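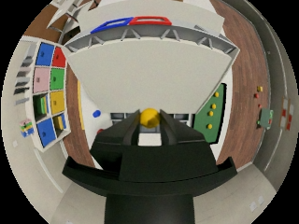

Simulation view from the wrist camera, yellow ball held in the gripper.

Programs > Workplace Grants > Progress Reports > Reston Packing Room

5 min read

Dollico sorting cell, progress report for June

We are happy to report that the sorting cell is on schedule and that the packing crew has started to argue about it, in a good way. When the Trukutbridge fund agreed to support us, the plan was to take the small-parts sorting off people's hands without taking the people off the floor. We now have enough behind us to say how that is going.

Work in simulation

Most of this period went into the simulated room. We build a task there first, let the arm try it, and move it to the Reston cell only when the crew has looked it over. The practice room is much more colorful than our packing room! It has shelving with drawers in several colors, a green board with round yellow knobs, and a wood floor we can only dream of. The bright colors make it easy for everyone to talk about what the arm is doing. "It dropped the yellow one" is something any of us can say and any of us can check.

The ball task is our current favorite. A small ball is a fussy thing to hold between two straight fingers, and we have plenty of small round parts in the Dollico kits that behave the same way. Our target was 1000 practice runs by the end of the period, and we passed it a week early. The early runs were rough. The fingers closed too high and the ball popped out the front. Lengyel, who supply the arm and its software, changed how the approach is set up, and grips have been a lot steadier since then.

One thing still bothers us. The view from the wrist is very wide, and straight shelves come out bowed. The software copes with that well enough, but people who review the runs need a while to get used to it. Two of our reviewers asked for a second, flatter view next to it and Lengyel has agreed to add one.

What has changed for the crew

There are 23 people in the packing room across both shifts. Under the old setup, everyone took a turn at the sorting bench, and a turn lasted most of a shift. It was the job people traded away whenever they could - sore wrists, mainly, and boredom.

With the cell running in the mornings, bench turns are down to 30 minutes at a time. That time now goes to the odd parts the arm can't handle yet. The rest of the shift is spent on kit checking and packing, and several people have told us they go home less stiff. We'd like to measure that properly and have added a short question to the monthly crew survey.

Ten people have signed up to train as run reviewers, more than we had room for, so we split them into two groups. Reviewers watch runs, mark where a grip went wrong and write a line or two on what they would have done with their own hands. Those notes have been the best surprise of the project. A packer with years at the bench knows that you come at a round part low and slow, and that went straight into the new approach.

Not everyone is sold. The afternoon shift has had less time with the cell and feels it is being done around them, and they have a point. We also set the reviewer pay supplement later than we should have, and back pay for the first group is being sorted out now.

Money

Spending is within budget. The training line is running ahead of plan because of the second reviewer group, and we have moved 10 percent of the travel line to cover it, as agreed with your office.

Next period

- Open the cell to the afternoon shift, starting at 2 pm
- Move the ball task to real Dollico parts
- Add the flat view for reviewers
- First survey results on wrist and shoulder strain

We would love to have someone from the fund visit once the afternoon runs have started. Mornings are louder, but that is when the reviewers meet, and they are keen to show off what they've done.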